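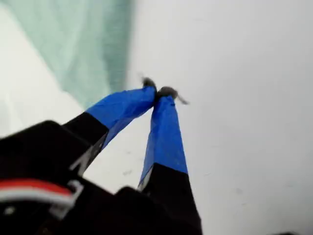

The Brarar 372 is a fabric shaver for sweaters, blankets, coats and upholstered furniture. It takes off the pills and stray fluff that build up on knitted and woven cloth with normal wear. A pill starts as a few loose fibers and ends up as a small, dark, fuzzy thing you can pick up between two fingertips, and pulling it off by hand draws more fiber out of the yarn. The shaver cuts it at the base and leaves the yarn where it is.

The head has a round steel guard with holes in two sizes. The small holes take fine pilling on merino, cashmere and cotton jersey. The larger slots take coarse pilling on blankets, fleece and chair covers. Under the guard is a three-blade cutter, which lifts out for cleaning. Cut fiber goes into a clear bin at the back of the head. Empty it when it is half full.

A height ring on the head has 5 settings. Start on the highest and work down. Most sweaters are done on setting 3 or 4. Settings 1 and 2 are for flat, tightly woven cloth only. Do not use them on anything with cables, loops or embroidery.

How to use

Lay the garment on a hard, flat surface and smooth out the folds. Close zippers and keep buttons clear of the head. Switch on before you touch the fabric, then move in small circles with light pressure. For elbows and cuffs, put a folded towel inside the sleeve. The fabric must be dry.

Not suitable for silk, lace, mohair, angora, or any knit with a brushed finish you want to keep.

Care

Switch off and unplug before opening the head. Twist the guard to the left, lift out the cutter, and brush both parts with the brush supplied. Do not rinse the head. Replace the cutter when it begins to tug or leaves pills behind after two passes.

Specifications

Model: Brarar 372
Item number: 1678
Power: USB cable (supplied) or built-in rechargeable battery
Guard: stainless steel
Height settings: 5
In the box: shaver, spare cutter, cleaning brush, USB cable, printed instructions

Spare parts

Cutter, item 541. Fits the Brarar 372 only. The older Trakon cutter looks similar but sits too low and will not turn.
Guards and bins are ordered by email. Please give the item number from the base of the handle.

Customer comments

"Did two wool coats and a couch. The couch took most of an afternoon, but it looks a lot better. I wish the bin were bigger." Souad Nasr

"Good on my cardigans. Setting 2 was too close for a chunky scarf and I nicked a loop, so do start high." Čestmír Brabec

Orders and returns

Sold and shipped by Irkano. Unused shavers can be returned in the original box. Cutters cannot be returned once the seal is open. For questions about spare parts, write to Bouchra Bennani at the parts desk.

Page updated January 25, 2024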